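Learning > Probability > Simulation how-tos

How to check a probability answer with a quick simulation
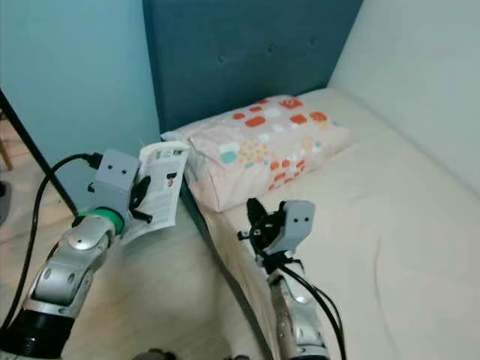 Photo: Dikivbridge / Wistwood

October 25, 2023

Posted in: Chance & Data, Spreadsheets

I have a soft spot for the collector's problem, and if you've ever had a kid begging for one more box of cereal so they can finish the set, you probably do too (or you've come to loathe it!). Suppose there are six different cards, one hidden in each box, all equally likely. How many boxes should you expect to buy before you own all six?

The pen and paper answer goes like this. Your first box always gives you a new card. After that the chance of something new is 5/6, so you wait 6/5 boxes on average, then 6/4, then 6/3, and so on down the line. Add them up:

1 + 6/5 + 6/4 + 6/3 + 6/2 + 6/1 = 14.7

Lovely. But I never quite trust myself with fractions after dinner, so let's check it in a spreadsheet.

Step 1. In A1, type =RANDBETWEEN(1,6) and fill it across 200 columns. Each cell is one box of cereal, and 200 is far more than you'll ever need.

Step 2. On a second sheet, find where each card first turns up. For card 1 that's =MATCH(1,Sheet1!$A1:$GR1,0), and you do the same for cards 2 to 6 in the next five columns.

Step 3. In column G, take the MAX of those six numbers. The last card to show its face is the one that finishes your set, so its position is the number of boxes you bought.

Step 4. Fill both sheets down 500 rows and average column G.

Press F9 a few times and watch the average wobble on either side of 14.7 – it's oddly soothing, and I've let more than one cup of tea go cold over it. If yours settles somewhere near 13 or 17, have a look at your dollar signs first. Mine are nearly always the culprit.

Once you're happy, try it with eight cards and see whether you can work out the new total before the spreadsheet tells you.

2 comments | 400 shares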